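Three weeks of bad grip data and it was a screw

I've been putting off writing this one because I come out of it looking a little dim, but a couple of you asked why the July recordings got pulled from the shared folder, so here goes.

Quick catch-up if you're new. I collect hand-held gripper demonstrations for a small project called Turnonura. I squeeze the trigger, the fingers close on a thing, I move the thing somewhere, and the wrist camera and the jaw sensor write it all down. Then the folks at Juvmont train an arm on what I recorded. I do most of it in people's homes, which means bedrooms and kitchens and once a very cold garage. I get paid per accepted clip, so when clips stop getting accepted I notice pretty fast!

The first sign of trouble was an email saying 32 of my clips from one batch had been flagged for "jaw disagreement." That's when the width the sensor reports and the width the camera sees don't match. A little bit is normal. This was a lot, and it was only in clips with soft packaging. Boxes were fine. Cups were fine. Anything that crinkled was a mess.

So of course I blamed the crinkly stuff. I figured shiny film was throwing glare at the camera, and I spent two evenings messing with lamps and closing curtains. Then I blamed the software, since Fimstead had pushed an update for the logger that same week, and I wrote them a pretty snippy message (sorry, Fimstead). They were nice about it and asked me to run the calibration block, which I did, and it passed with 100 percent of the readings in range. I felt very smug about that for a day. Smug is a bad place to debug from.

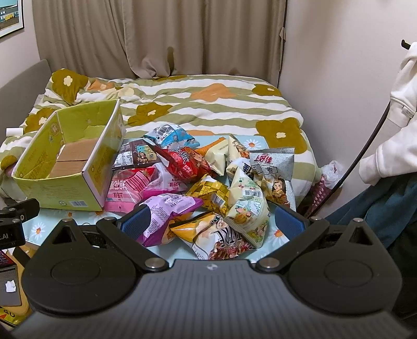
Chip bags and snack packets are the hardest thing I record, and I'd fight anyone who says it's cloth. A sealed bag is mostly air with a little food sliding around in it, so it squishes a long way before it pushes back, and the edge you want to pinch is thin and slippery. A heap is worse again. With a pile like the one on that daisy tablecloth, the bags lean on each other, and if you go for the yellow one between the fingers you have to think about the purple one too, sitting right up near the left pad. Snag the wrong edge and the whole heap shifts. That's why a jaw that reads wrong hurts so much more on snacks than on a coffee cup. On a cup you just close until it stops. On a bag, the difference between a good pinch and a slip is tiny.

And my jaw was reading wrong. Just not all the time, which is how it got past me.

What I finally did — and should have done on day one — was hold the trigger still and push on one finger sideways with my thumb. It moved. The other one didn't. The pivot screw on that finger had backed out a hair, so when the pad pressed on something at an angle the whole finger leaned outward, and the sensor, which lives back in the body and only knows how far the trigger went, had no idea. The calibration block is square and hard and goes in dead center, so it squeezed both fingers evenly and everything looked perfect. A bag never goes in dead center.

I tightened the screw, added a dab of thread locker, and recorded 23 clips with the same kinds of bags. None flagged. I sat on the floor and ate one of the props.

There's a safety side to this that bugs me more than the lost pay. My rig is hand-held and the worst it can do is pinch me. But the arm at Juvmont learns from those widths. If my numbers say "closed this far, got a grip" and the finger was really leaning, the arm learns to squeeze wrong, and its gripper is a whole lot stronger than my hand. They caught it before any of it went into training, thanks to the flagging script, and I've asked them to toss the whole batch anyway, including the clips that passed.

What I do now: wiggle test on both fingers before I start, and again after every 20 clips. It takes no time. I also put a paint pen line across each screw head and onto the arm, so if the screw turns the line breaks and I can see it. The Nwosu kit has lock washers on those pivots from the factory, by the way. Mine doesn't. I've ordered some and I'll report back once they've had a few weeks of abuse.

Next post is probably going to be about zip bags, if I can face it.

3 comments

gripandgrin
The paint line trick is great, stealing it. Did the wear show on the pad too? Mine got shiny on one side when a finger was leaning.

slowjaw
Same thing happened to me but with the left AND right loose, so they canceled out and the clips passed. Found it when a finger fell off in a sink.

Blog author
@gripandgrin yes, a bit on the inside edge, I had written it off as regular wear. @slowjaw oh no. Was the sink full?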